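Collecting Demonstrations: Notes for Week 5
Course notes by Veerle Wuyts

Today we start gathering our own examples! The learner copies what it gets, so every sloppy grasp you save is a grasp it will practice. Last year's class set on the Skenska server has 1,213 episodes, and after cleaning we kept 823 (still plenty to train on).

1. Look through the wrist view first
Up close, soft things go blurry and fill a corner, with a big pale table behind them. Orange cord, gray fuzz, a shadow: if you can't steer from that, think what the policy has to work with.

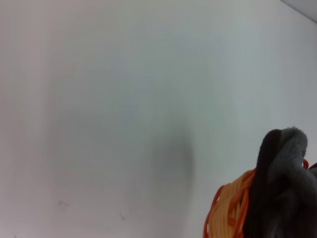
2. Give each arm a job
I love this part. One gripper pinches the left rim of the orange basket, the other presses into the dark cloth from above. Say the roles out loud before you record, and keep them the same for the whole batch.

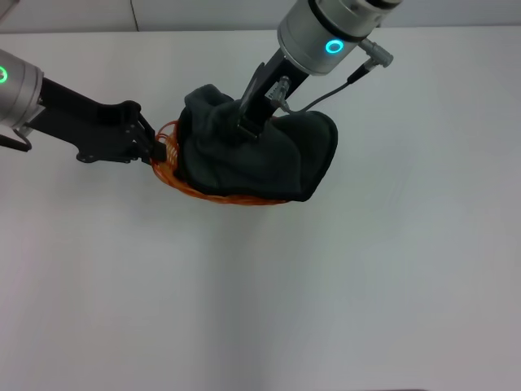

3. Vary the cloth, keep the goal
Fabric never folds the same way twice, and that's wonderful for us. With a knit piece, try pinching at the crown and let the rest hang while the left fingers hold the orange loops.

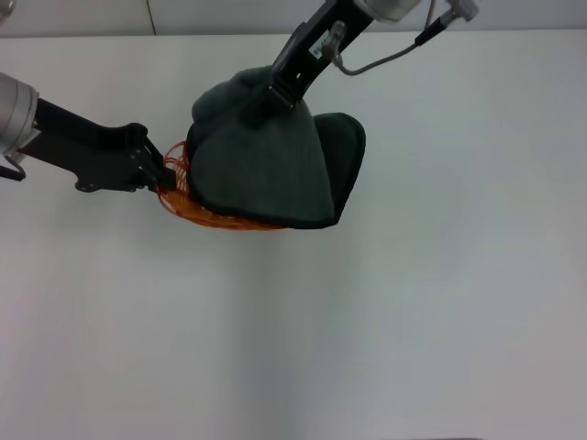
Kadri Dzene asked whether a fumbled grasp that gets corrected should be thrown out. Keep it, please, and tag it "recovery"! Those are gold. Bring nine clean episodes per pair on Thursday.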